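24 Apr 2026, Lirndale, prep room

Absence logging, continued from the last entry. Goal for the day was to get the nurse's sign-out sheet and the homeroom attendance export to agree for the January block before touching the spring data.

**Inputs**

- Homeroom export, 138 rows after removing blank lines.
- Nurse sign-out sheet, typed up from the paper binder. 40 rows.
- Substitute coverage log from the front office. Only used to check which homerooms had a sub on a given day.

The two main files do not share a student key. The export uses the district ID. The nurse's sheet uses last name, first initial and homeroom. Joined on a name string plus homeroom, lowercased, punctuation stripped. Five rows failed to match. Two were hyphenated names entered with only the first half. One was a student who changed homerooms mid-month. The remaining two I could not resolve and have set aside in the `unmatched` tab. Do not delete that tab.

**Code problem**

Attendance code S means "sick" in the export and "sent home" in the nurse's sheet. A student sent home at 11 was marked present at first bell, so the export carries a P for that day. Counting S across both files undercounts on the first day of illness and double counts whenever the parent also called the office. Recoded as follows:

| Source | Old | New |
|---|---|---|
| Export | S | ABS-ILL |
| Export | A | ABS-UNK |
| Nurse | S | LEFT-ILL |
| Nurse | R | RETURNED |

LEFT-ILL and ABS-ILL on the same student and same date now collapse to one event. LEFT-ILL wins, as it has a time on it.
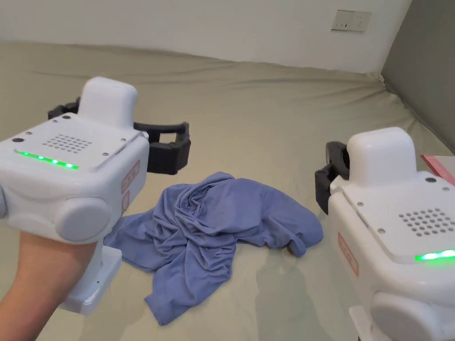 Blue cloth on the green sheet, grippers left and right.

**Sub days**

Rhydian Powell asked whether days with a substitute have worse coding. They do. On sub days nearly all absences come through as A, with no reason given. The sub folder has the seating chart and the bell schedule but no list of codes. I put a half-page code list in the Dreron wing folders this morning. Bunstead wing folders still need it. The Bunstead ones are kept in the teachers' own desks, so this has to be done before first bell or after dismissal.

I did not try to correct past A codes on sub days. There is no way to do it from the files we have. They stay ABS-UNK and get reported as a separate line.

**Spreadsheet notes**

- The date column in the nurse's sheet was text. Converted in place. Original kept as `date_raw`.
- The lookup range was fixed at row 200. Fine for this block, will fail silently on a full semester. Changed to the whole column.
- Sheet recalculates slowly with the whole-column lookup. Acceptable.
- Conditional formatting removed. It was coloring rows by an old rule that no longer applied.

Ran the combined count twice, once with the pivot and once by hand for a single homeroom. Same result both times. The hand check used the Wogan homeroom, picked for having entries in all three files.

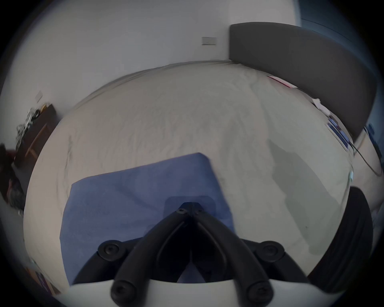 Finger links and pivot block from behind, light grey sheet beyond.

**Return dates**

The handbook says a student stays home a full day after the last symptom. The nurse's R code is only entered if the student checks in at her office on the way back, and most go straight to class. So R is not usable as a return date. Using first P after an ABS-ILL or LEFT-ILL run. Weekends count as a gap, not as an absence. A run that ends on a Friday followed by a P on Monday is recorded with return = Monday and flagged `wkd`, and flagged rows are left out of the average length.

Half days are the remaining issue. The export writes them as two lines, AM and PM. Currently keeping the AM line only, which loses anyone who leaves after lunch without seeing the nurse. Need to look at how the office enters an early pickup before changing it.

**Open**

- [ ] Two unmatched rows, ask the office for full names
- [ ] Code list into Bunstead folders
- [ ] Early pickup entry, check with front office
- [x] Date column
- [x] Lookup range
- [ ] Rename S in the nurse's binder itself, if she agrees to it
- [ ] Send Rhydian the sub-day counts as a separate tab, names removed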